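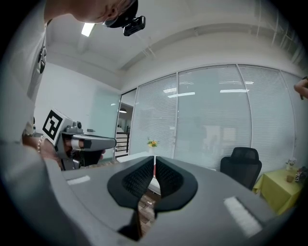
How Do Robots Learn to Use Their Hands?

Picking up a cup is easy for you. You don't have to think about where each finger goes. For a robot, it is hard. Someone has to teach it.

One way is to write out every move as a computer program. That takes a long time, and it stops working if the cup is in a different place the next day.

Llinos Landeg and her team in Zoltusthorpe tried another way. They let people do the job first. A person holds a gripper, a tool with two soft fingers that squeeze together. The person picks things up with it, and a small camera records what the gripper sees. No robot is needed for this part.

The team recorded 240 tries at one job: lifting a cup and setting it down on a different part of the table. Each try is called a demonstration. Then a computer studied the recordings. It looked for a pattern — when the camera sees this, the fingers do that.

Some tools have a square with a black-and-white pattern on them. It works a bit like a name tag. A computer can find the square in a video and work out where the tool is and which way it is tilted.

Next came the test. A robot arm named Kernik was given the same kind of fingers and had 200 turns. When it had learned from only 55 demonstrations, it often missed the cup or knocked it over. When it had learned from all 240, it missed much less often.

Kernik still had trouble with cups it had not seen before. The team plans to record more people in Dallthorpe in December, using cups of different shapes.

Word to know
Demonstration: showing how something is done by doing it.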